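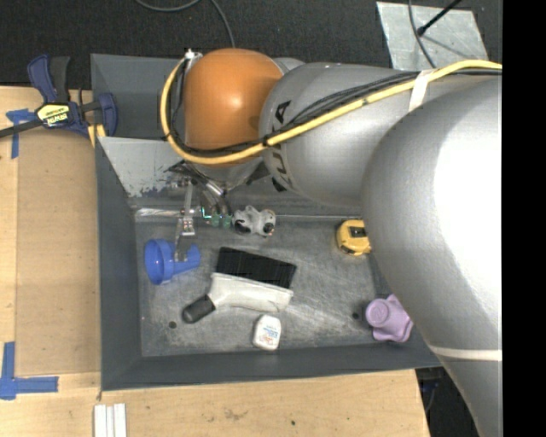 Why do we sort things into bins?

Explore Topics Makers' Corner Ask Us

Learning Zone > Around the House > Sorting

By Lwazi Mabuza, May

A bin doesn't have to be for rubbish. It can be a box with sloping sides where odd things wait until they are sorted.

Sorting means putting things into groups. You could group them by colour, so a bright blue thing goes with other blue things. You could group them by shape – lumpy things in one pile, smooth things in another.

Some shapes tell you about a job. A funnel is wide at one end and narrow at the other. Pour rice in at the wide end and it comes out in a thin stream, straight into the jar.

Try it on Saturday

Ask a grown-up for a box of bits and bobs. Tip it out and make 2 groups. Now mix everything up and make 4. Did anything fit in more than one group? Draw it and write down both names.

Next: How the Lurbridge toy library keeps 508 toys tidy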